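Candoldale, the long way round

April 9, 2019

Quick one tonight, bread is in the oven and I have maybe half an hour before it needs me.

So I finally did the move. Sold the flat, gave the good couch to my cousin, packed the car and drove 1,886 kilometres to a town I had been to twice. People keep asking why. Don't have a proper answer. Rent, partly. Mum being two streets away, partly. Mostly I was sick of the sound of that lift.

Settling in has been slower than I thought. The house is fine. Small, cold floors, a lemon tree out the back that does whatever it likes. The kitchen has one power point, behind the fridge, so there's a lead running along the skirting that I trip on every morning before coffee. Every. Morning. The landlord says he'll send a man. It was March when he said that.

Internet took forever. Hisix told me seven working days, then another seven, then a text at dinner time saying my job was complete, and it wasn't, there wasn't even a socket in the wall. Rang them from the car park at the library where the signal's better. Forty minutes of pan flute. I've got it now though, hence this post, and if it drops out halfway you'll know.

Work. I know a few of you want to hear about work. I'm doing three days a week at Bundgaard, the timber and hardware place on the highway. Front counter, a bit of ordering, a lot of "have you got one of these" with a rusty thing held up. I like it more than I liked the office, which I feel a bit guilty typing after all those years of night classes. My feet hate it. Bought proper boots and they've already given me a blister the size of a ten cent peice.

Money is tighter, not going to pretend otherwise. The car needed 900 dollars of work the second week I was here. Something in the front end, bushes, arms, he showed me and I nodded. That was the bed money. Still on the mattress on the floor, which is ok when you're 22 and less ok when you are me.

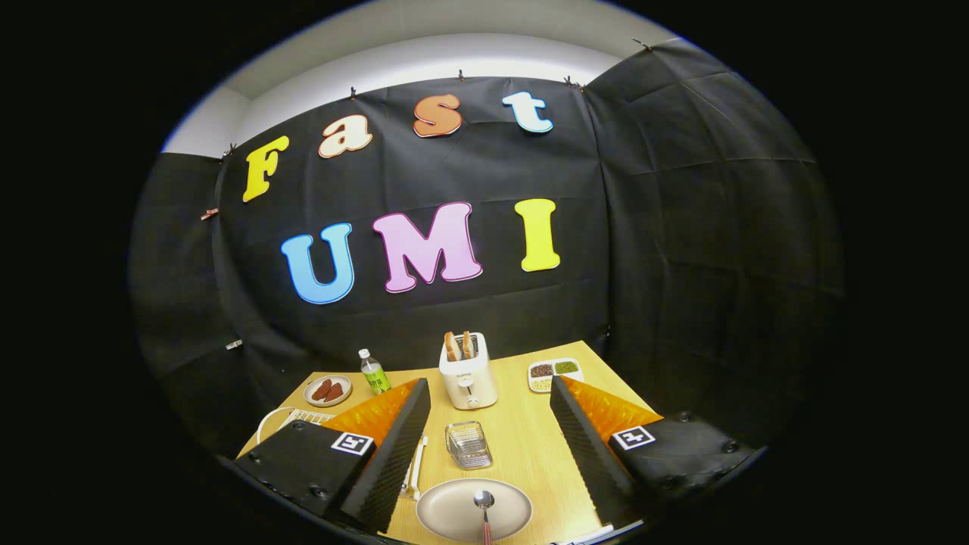 Love these colours.

What else. The garden. I've dug over one bed and put in broad beans, silverbeet, garlic in a week or two if it rains. Soil here is heavy, orange, sticks to the spade like toffee. Mum reckons gypsum. The bloke at work reckons chook poo. I've gone with both and we'll see. Something is eating the silverbeet at night already. Went out with a torch and found a slug as long as my finger, relocated him over the back fence, and I'd bet money he's home again.

Making friends is the hard bit. Knew it would be. You forget how much of it was just years of standing near the same people. I joined the walking group that goes from the oval and they're lovely but they walk FAST, nearly all of them are past seventy and I was puffing at the back by the water tower. Melaniia Hutsuliak dropped back to keep me company, bless her, and talked the whole way up the hill about pickled tomatoes without once running out of breath. She has since given me a jar. They're very good. Garlic and dill and something hot, I've been eating them over the sink.

I do miss the old place at odd times. Not the big things. The dumpling shop, the 6.15 tram when it was half empty, my hairdresser (oh my hairdresser, I've been cutting my own fringe and it shows). Then I walk home from Mum's in the dark and you can smell wood smoke and there are that many stars, and I stop missing it for a while.

Things still on the list:
a bed
curtains for the front room, the sheet is not fooling anyone
find a dentist
return the Emeck heater, it clicks all night and I still have the reciept somewhere
ring Auntie back, sorry Auntie

If you're passing through Candoldale, tell me first so I can borrow chairs. Spare room has a door and a floor and that's the lot so far. Bring a pillow.

Right, I can smell the bread and it's going a bit too brown on the one side, that oven is hotter at the back. Will try and write again before winter. Comments are working again I think, someone try one and let me know.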